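Über uns

Wir prüfen, was Hersteller über ihre Textilien behaupten. Meistens sind wir danach schlechter gelaunt als vorher.

Gaillard ist ein kleines Prüf- und Redaktionsbüro für Bekleidung und Heimtextilien. Wir lesen Etiketten, Pflegehinweise, Nachhaltigkeitsberichte und Produktseiten, wir kaufen Ware im normalen Handel, waschen sie, messen sie und schreiben auf, was dabei herauskommt. Unsere Auftraggeber sind Einkaufsabteilungen, Verbraucherportale und gelegentlich ein Hersteller, der wissen will, ob seine eigene Werbeabteilung übertreibt. Sie übertreibt fast immer.

Wie es angefangen hat

Mathis Millet hat viele Jahre im Einkauf einer Warenhauskette gearbeitet und dort vor allem eines gelernt: Ein Siegel auf dem Hangtag kostet weniger als ein besserer Stoff. Als ihm zum dritten Mal in einem Jahr dasselbe Jerseyhemd unter drei verschiedenen Öko-Bezeichnungen angeboten wurde, hat er die Lieferantengespräche mitgeschrieben und die Aussagen nebeneinandergelegt. Daraus wurde ein Rundbrief an ehemalige Kollegen, und aus dem Rundbrief wurde eine Firma. Ludivine Lacroix kam dazu, nachdem sie ihm einen zweiseitigen Brief mit Fehlern in seinen Tabellen geschickt hatte. Die meisten davon waren tatsächlich Fehler. Sie leitet heute das Labor und entscheidet, was veröffentlicht wird. Gegen ihr Nein erscheint bei uns nichts, auch wenn der Kunde schon bezahlt hat.

Der Name Gaillard stand an der Tür, als wir eingezogen sind. Das Schild war gut verschraubt. Eine tiefere Bedeutung hat er nicht, und wir haben auch kein Leitbild, das man aus ihm ableiten könnte.

Was wir tun

Der größte Teil der Arbeit ist langweilig. Wir nehmen ein Kleidungsstück, messen es an festgelegten Punkten, waschen es nach Etikett, trocknen es nach Etikett und messen wieder. Danach dasselbe noch einmal, und noch einmal. Wer »formstabil« auf die Verpackung druckt, sollte damit kein Problem haben. In unserem Archiv liegen inzwischen Protokolle zu 1.233 Teilen, vom Spannbettlaken bis zum Kinderpyjama. Die Protokolle enthalten auch die Ergebnisse, die uns nicht ins Konzept gepasst haben, darunter einen Billigpullover, über den wir uns vorab recht laut lustig gemacht hatten und der dann besser abschnitt als alles andere in seiner Gruppe.

Der zweite Teil ist Lesen. Eine Formulierung wie »aus verantwortungsvolleren Materialien« klingt nach einer Aussage, enthält aber keine. Verantwortungsvoller als was? Wir schreiben den Anbietern und fragen nach. Von den letzten 102 Anfragen dieser Art kam auf die meisten ein freundlicher Textbaustein zurück. Ein paar Antworten waren brauchbar, und eine bestand aus der Gegenfrage, wer das denn wissen wolle.

Dazu kommen zwei feste Produkte. »Josov« ist unsere Datenbank für Pflegekennzeichnungen, in der Einkäufer nachsehen können, ob die Angabe auf dem Etikett zur Faserzusammensetzung passt. »Zukard« ist ein Kurs für Verkaufspersonal, in dem es einen Tag lang darum geht, was man über einen Stoff sagen darf, ohne rot zu werden. Der Kurs ist unbequem und wird selten zweimal von derselben Firma gebucht. Wir haben ihn trotzdem nicht geändert.

Was wir nicht tun

Wir vergeben kein Siegel. Die Frage kommt jede Woche, meist mit dem Hinweis, dass man dafür gern zahlen würde. Genau deshalb machen wir es nicht. Ein Siegel lebt von denen, die es kaufen, und wer davon lebt, fällt ungern jemanden durch. Es gibt Stellen, die das Problem halbwegs im Griff haben. Wir trauen uns selbst nicht genug, um es zu versuchen.

Wir beraten auch nicht zur »Markengeschichte«, wir schreiben keine Produkttexte, und wir sagen niemandem vorab, wie ein Test ausgehen wird. Ein Hersteller, der einen Bericht bestellt, darf ihn ganz veröffentlichen oder gar nicht. Auszüge sind ausgeschlossen – wir haben gesehen, was aus dem Satz »nach zehn Wäschen akzeptabel, danach nicht mehr« werden kann, wenn man ihn in der Mitte durchschneidet.

Womit wir Geld verdienen

Wer über andere misstrauisch schreibt, sollte das offenlegen. Der Großteil der Einnahmen kommt aus Prüfaufträgen des Handels, ein kleinerer aus Lizenzen für Josov, ein noch kleinerer aus dem Kurs. Anzeigen gibt es nicht. Bezahlte Links auch nicht, obwohl uns regelmäßig versichert wird, das merke doch keiner. Unabhängig im strengen Sinn sind wir damit nicht, denn auch Händler haben Interessen. Wir halten das Wort ohnehin für überstrapaziert und verwenden es auf dieser Website nur in diesem Absatz.

Einzelaufträge beginnen bei 800 Euro, zuzüglich der Ware, die wir grundsätzlich selbst und anonym einkaufen. Zugesandte Muster prüfen wir nicht. Sie sind auffällig oft besser genäht als das, was im Regal hängt.

Räume und Ausstattung

Wir sitzen im Hinterhaus der früheren Näherei Fikora, auf einer Etage mit etwa 100 Quadratmetern. Waschmaschinen und Trockner sind handelsübliche Geräte, wie sie auch in Wohnungen stehen. Eine Klimakammer haben wir nicht, für solche Prüfungen verweisen wir an größere Labore. Besuch nach Anmeldung, bitte ohne Musterkoffer.
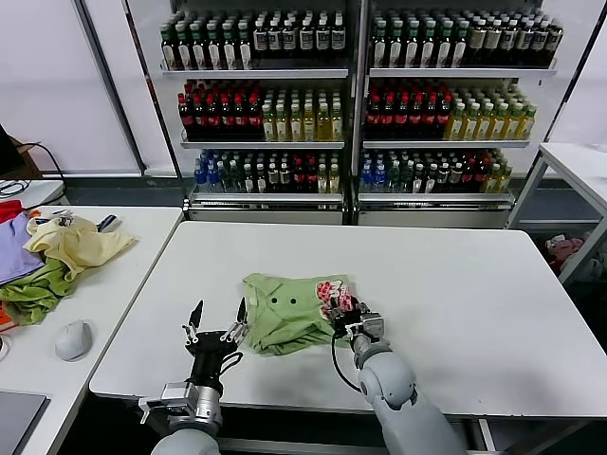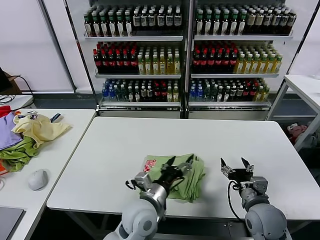

Hellgrüne Ware auf weißem Tisch.

Kontakt

Fragen zu laufenden Aufträgen beantwortet Mathis Millet, Einwände gegen Messwerte gehen direkt an Ludivine Lacroix. Einwände bitte schriftlich und mit Angabe der Protokollnummer. Sie werden gelesen, und wenn sie stimmen, wird der Bericht korrigiert und die alte Fassung bleibt daneben stehen.

Stand dieser Seite: 20. Oktober 2026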